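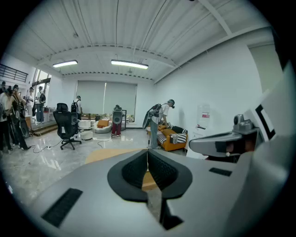
公共厅靠窗一侧,灰色卷帘、窗台盆栽与放着橙色靠垫的扶手椅

Padeck公共厅改造项目第二期进展报告
呈:Navickas基金资助办公室
执笔:Ott Pētersons
分享 24 | 评论 2

一、总体情况

上期报告里我写过“家具将于近期到位”。贵办在批注中问“近期”指什么,我当时没有回答,现在可以答了:十个星期。供货方Gekby把头一批椅子送去了同名的另一条街,那边的收货人很喜欢,签收得也很痛快。追回用了两个星期,其余时间花在等一份盖章的更正单上。

目前厅内家具基本齐备,人可以坐下,坐下之后也有地方放杯子。这两项在立项书里被合称为“基础使用条件”,我认为可以报请验收。

二、靠窗区域

立项时的设想是“安静交谈角”。现在靠窗有扶手椅、白色圆凳和一把黑色网面办公椅。办公椅不在采购清单里,审计如果问起,它是从楼上办公室下来的,暂时没有回去的意思。我们已把它补登为“调拨”,没有花贵基金一分钱。

扶手椅选了米色。选色会开了两次,第一次的结论是再开一次。橙色靠垫属于会后妥协的成果:一方要求整个角落“有一点温度”,另一方要求整个角落“不要太热闹”,于是两边都得到了一个靠垫的面积。

卷帘是灰色的,挡光效果够用。窗台上的盆栽由各部门轮流浇水,轮值表贴出去以后,植物得到的水明显多于它们需要的。现已改为每周只许浇一次,由值班的人签字。签字栏填得很满,字迹有时十分相似。

玻璃展示柜靠近窗户右侧,尺寸比图纸宽了一点,门能开,开到底会碰到旁边的东西。我们打算先不开到底。

三、地面与照明

灰色大理石地面保留原状,没有更换。原预算里有一笔地面翻新费,现场看过之后决定只做抛光,余款转入下文第五项。抛光的副作用是地面把顶灯照得清清楚楚,坏了哪一根灯管,低着头走路的人也能发现。后勤同事对此评价不高,理由是报修变多了。

天花板梁架没有动,立项书写的是“保留工业感”。施工方的理解是“不用刷”,双方就此没有分歧。

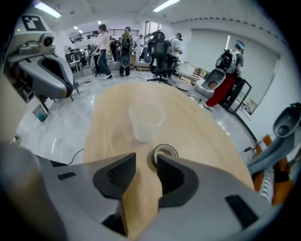 Sanau,十一月

四、使用情况

公共厅本月起试开放。最受欢迎的位置是浅橡木色的木桌,桌沿做了圆角,这是采购时唯一一条全体通过的意见,提议人曾在旧桌子上撞过胯骨。桌上没有配杯垫,磨砂塑料杯就直接立在木头上。杯垫已列入下一批采购,在此之前请各位把桌面当作自己家的桌面。写完这句我想了想几位同事家里的样子,建议改为“当作贵基金的桌面”。

人流高于预期。我们原以为大家会坐下来,实际上许多人是穿过去的,公共厅成了从门口到楼梯最近的路。夹层那边装着深色金属栏杆,常有人靠着栏杆往下看一眼,再决定要不要下来。算不算“使用”,立项书没有定义,本报告暂按算处理。

垃圾桶用的是透明小号的,摆在桌腿边上。选透明款的初衷是让人一眼看见里面满没满,便于及时清空。第一条已经实现,看见的人很多。

地上的黑色线缆仍是遗留问题。电工的方案是全部走线槽,报价合理,工期不合理。贵办上次来访时有位同事在桌子附近绊了一下,我们记着这件事,线槽已排入下一阶段的首位,也请代为转达歉意。

五、经费

本期支出在批准额度之内。家具一项略有结余,来自Gekby为送错地址给的折扣;他们起初提出赠送扶手椅一把,我们婉拒了,主要是担心送到哪里去。地面翻新的余款拟用于线槽和杯垫,变更申请附后,请予批复。

需要说明的超支有一处:盆栽补购。原因见第二节关于浇水的段落。

六、下一阶段

线槽施工,完工前桌子附近请看路。
杯垫到货后直接上桌,不再开会。
展示柜里放什么,尚在征集。收到的提案以各部门自己的奖杯为主,我们在等第一份别的。
试开放问卷已发出,收回十份,其中一份只写了“椅子不错”,没有说是哪一把。

下期报告的提交时间,仍写“近期”。具体日期等线槽进场后另行函告。

最后更新:11月
联系:Padeck项目组,Sanau公共厅前台转 | 版权归项目组所有 | 返回顶部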